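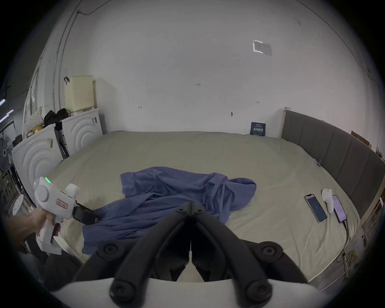 Fig. 1. Blue-purple shirt on a fitted sheet, one sleeve bunched to the right.

Print this page | E-mail this page

Household Textiles, Unit 8: From Heap to Fold
Drulcombe Evening School
Notes by Annelies Van Acker

Last week was all washing. Tonight we get to my favorite part of the whole course, the few minutes between a clean heap and a finished fold! Most folding books skip straight to the fold itself, with a perfectly flat shirt already lying there on page one. Who flattened it? That's what this unit covers.

1. The surface

You need something bigger than the piece you are folding, and for most of us that means a bed. Beds are wonderful for this. They are wide, they are already in the house, and a fitted sheet grips the cloth just enough that it stays where you put it. A tight sheet works much better than a quilt – on a quilt every crease you press in sinks and disappears.

The drawback is height. The folding tables in our classroom stand at 85 cm, and nearly every bed is lower than that, so bend your knees or kneel on a cushion for a long session. People who do a whole week's wash standing at the foot of the bed feel it the next morning (I certainly do).

Plain sheets are easier to work on than patterned ones. With a pale sheet under a darker shirt you can find the hem at a glance. Try it at home with a striped sheet and see how much longer you spend hunting for the edge.

2. Finding an edge

Pick up a crumpled piece anywhere in the middle and you get a lump with four tails. Pick it up by an edge and it starts to open by itself. So: before you lift anything, find an edge.

For a shirt, look for the hem first. It is the longest straight line you have. Failing that, go for the collar, and only then a sleeve. Sleeves are tempting, because they stick out, but a shirt lifted by one cuff twists all the way down.

For a towel or a flat cloth, any corner will do to begin with. Hold it, then run your other hand along the edge until you meet the next corner. Don't jump across to where you think the corner is. Slide!
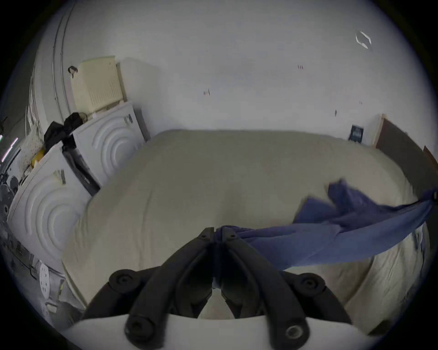
Kobe Groen asked in the Tuesday group whether it wouldn't be quicker to leave the cloth lying down and pull it flat from one end, the way you straighten a tablecloth. He felt that all the lifting was wasted effort with small pieces.

A great question, and we spent a good part of the evening on it. Pulling from one end does work if the cloth is only rumpled. If there is a fold trapped underneath, pulling tightens it into a ridge, and then you have to go back and free it anyway. My rule is one gentle pull. If the ridge flattens, carry on. If it stands up higher, stop and lift.

3. Lift, hang, lower

Lift the edge or corner until most of the cloth is off the bed. Wait a moment. The weight of the fabric does a surprising amount of the work, and heavier pieces are the best helpers of all. The bath sheet we pass around in class weighs 880 grams and practically unrolls itself.

Now lower it, far end first. Let the bottom touch the sheet, then bring your hands down and toward you so the rest lies down behind it. If you drop the whole thing at once you are back to a heap, only in a new place. 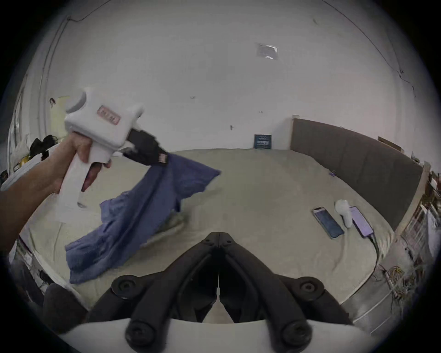 Twists deserve a paragraph of their own. A piece that comes out of the machine wound up like a rope has to be turned back before it will hang open, and it helps to know which way. Watch the lower end as you lift: it will usually begin to turn by itself. Follow that direction, with small shakes from the wrist. Big shakes from the shoulder are fun but they mostly move air.

Jersey and terry untwist happily. Thin cotton shirting holds its creases, so smooth it sooner, while there is still a little dampness in it.

4. Smoothing

Flat hands, fingers together, from the center out. Start at the middle of the piece and push the slack toward the nearest edge, then go back to the middle and choose another direction. Four or five strokes are plenty for a shirt.

Check the peaks. Anything that stands up in a point has a layer caught under it, and no amount of stroking the top will help. Pinch the point, raise it a little, and let the layers slide apart.
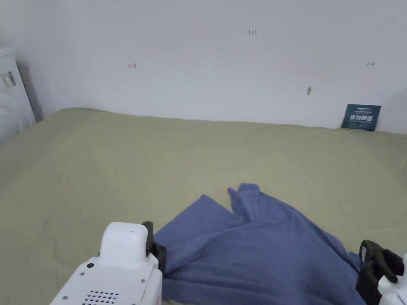 Then work on the flap that is closest to you. It is the easiest one to reach and it gives you a straight front edge to line everything else up with. Once the front edge is straight, bring the sides in by pinching left and right at the same time and drawing them evenly apart. Both hands move together. With one hand at a time the whole cloth just travels across the bed.

5. For next session

Bring one shirt and one towel, both clean and both properly crumpled (stuff them in the bag, please, don't be polite about it). We will do the first fold together and compare the Vermeulen handout with the method you use at home. I would love to see some family folds! Bianca Bălan has promised to show us hers for fitted sheets, and I have been looking forward to it since November.

Practice before then: three pieces a day, edge first, no folding yet.

Shared 82 times | 8 comments

Contact | © Drulcombe Evening School | Back to top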